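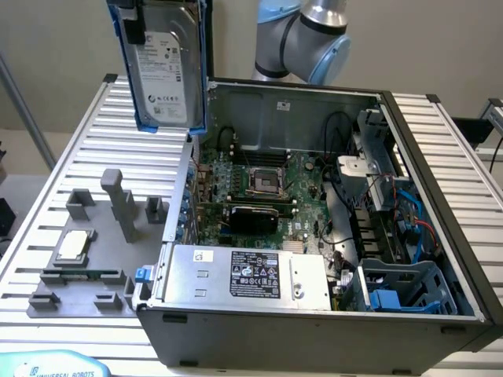

Registo: Nazar Romaniuk | Caderno de bancada, junho

Migração do arquivo Netcombe para o volume Virk. Cópia retomada às 14h, a partir do bloco 327. Somas de verificação divergentes em 3 ficheiros, todos da pasta Irbridge; os restantes conferem. Repeti a leitura com blocos de 200 MB e obtive as mesmas divergências, logo o erro já vinha na origem. Pedir a Unham a cópia em fita antes de fechar o índice.

Datas: dois registos com fuso errado, corrigidos à mão. Manter os nomes antigos até a nova tabela estar validada.

Falta: permissões, relatório de duplicados.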